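2.3 Planning the workspace and ordering the remaining items

Read this section before you place an order for the Cladmont two-arm unit. The unit price covers the base, both arms, both hands and the control software. Tables, trays, test objects and spare cables are bought separately.

1. Measure the floor area. Allow clear space on every side of the table for one operator to walk past.

2. Check the doorway. The crate is 96 cm wide and is not designed to be tipped on its side.

3. Choose a table. A small square table with a plain top is enough for pick-and-place work. Do not buy a height-adjustable desk for this purpose.

4. Price the hands as a pair. A replacement hand costs £1163 and is specific to left or right. Quote the side when ordering from Sowah.

5. Set aside £428 for the first year's cables and connectors. Sites that run the unit daily should double this figure.

6. Enter the installation visit as a separate line in your budget. It is charged at £800 per site, including travel within the Caltdale delivery area.

Note: Trays and cubes can be bought from any supplier. Order two sizes of tray if your tasks have not been settled.

7. Mark the table position on the floor before the visit. Leave room for the arms to reach the whole top, and plan where the cables will run.
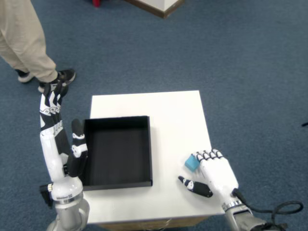 Figure 4. Tray on the left of the table, cube by the fingers of the right hand.

Caution: Keep cables out of the walking route. Allow for floor covers in the budget if the route cannot be moved.

8. Send the completed planning sheet to Ovidiu Filip in Orders. Questions on floor loading go to Efua Zakaria at the Zaseslow office. Sheets received by noon on Wednesday are priced the same week.

Note: Quotations do not include VAT. Prices for spare hands are reviewed each May.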